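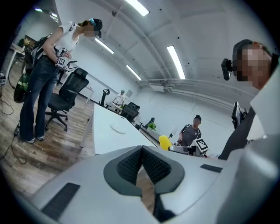

Operators at work in the collection room, hand-held grippers and head cameras on.

Plekow Table Tasks – data card

Version note
This card belongs to the July release. It replaces the short text file which was in the archive before. The person who answers for the content is Aleksi Juntunen.

What is in the set
The set has 948 recorded episodes of small table tasks, made by people with one gripper in each hand. An episode is one task from the start signal to the end signal. The files are used to train the arms on the packing line at Jaltau, where light goods are placed on plates and trays before they are wrapped. No arm was used for the recording. All movements are human movements.

Each episode folder contains:
- video from the grippers
- video from the head camera
- the position track of both grippers
- a text line with the task, as it was read to the operator
- a small file with the operator code and the shift

Who made the recordings
21 operators took part. Most of them came from the packing hall, where they did the same kind of work with their own hands for years. They were asked if they want to join, and they could go back to the hall at any time. The hourly pay was the same as on the line. We write this in the card for a practical reason also: a packer and an office worker do not pick up a thing in the same way, and whoever trains on this data should know which hands are in it.

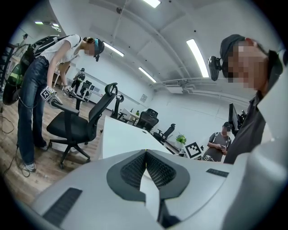 Chairs stay near the desks, so that operators can sit between tasks or during them.

Changes in the work
Before the project, a shift in the hall was mostly standing and lifting. A shift of recording is lighter for the back but heavier for the wrists and for the attention. The first plan had 80 episodes per person and shift. After two weeks Rhona MacKinnon from the operators' side asked for less, and the number was set to 66. Please do not compare the speed of episodes from before and after this change – the later ones are calmer, and the failed grasps are fewer.

The cables were the second complaint. When you turn around with a backpack on, you must think where your cable is. We added a rule that the operator may stop an episode for this without giving a reason. Such episodes have the label "stopped" and they are kept in the set. 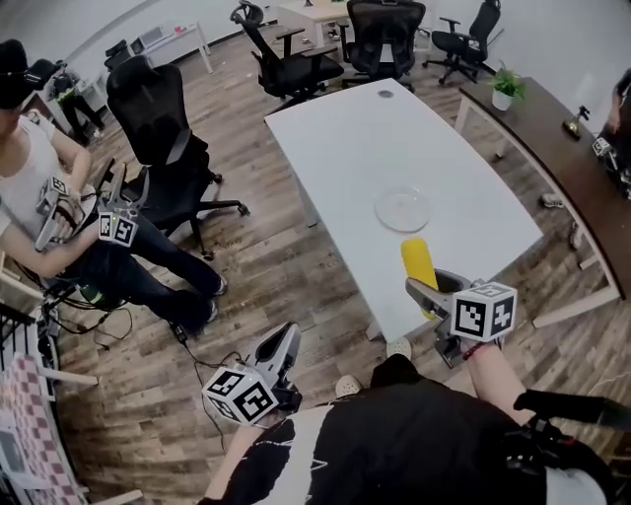 Graham Bickerstaff wrote back on the draft of this card that the calmer pace is only half of the story: "You should also say that we are teaching the machine our own job. I don't mind doing it, but I want it written somewhere." He asked too that the card names what happens to the packers when the arms are running.

So we write it. The agreement with Jaltau says that two of the four packing stations will be changed to arms. The people from these stations are offered work in recording, in checking the arms, or at the other stations. The agreement is valid until the end of next year. What comes after it is not decided, and we can not promise more than the paper does.

Tasks
The most common task is to put one object on a plate and take it away again. Objects are light and nothing is sharp. The operator chooses the hand freely, only the end position is given.

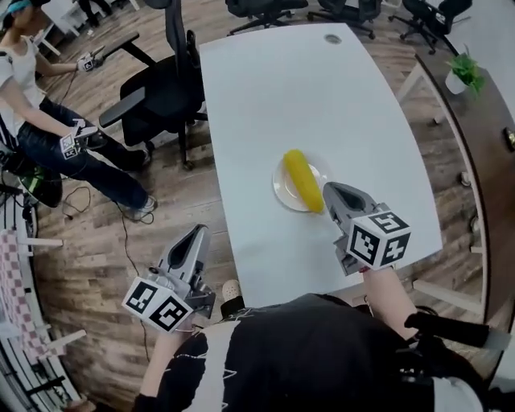

If the object rolls or falls, the operator picks it up and continues, and the episode is not deleted. We had a long discussion with Mathis Huet about this. He wanted clean episodes only. In the hall, however, things fall every day, and a good packer is known by what she does afterwards.

Known limits
- One room and one kind of light. Results in a darker hall are not tested.
- Few left-handed operators.
- Tables are low for tall people, so some tracks show a bent posture.
- Task lines from the first week have spelling mistakes. We left them.

Privacy
Faces are blurred in all video. Operator codes are not connected to names outside of Plekow. An operator can ask for removal of his or her episodes, and they will be missing from the next version.

Use
Research and training of arms are allowed. It is not allowed to use the set for measuring the performance of single workers, also not inside Jaltau. Questions about this rule go to Ewan Hepburn, all other questions to Aleksi.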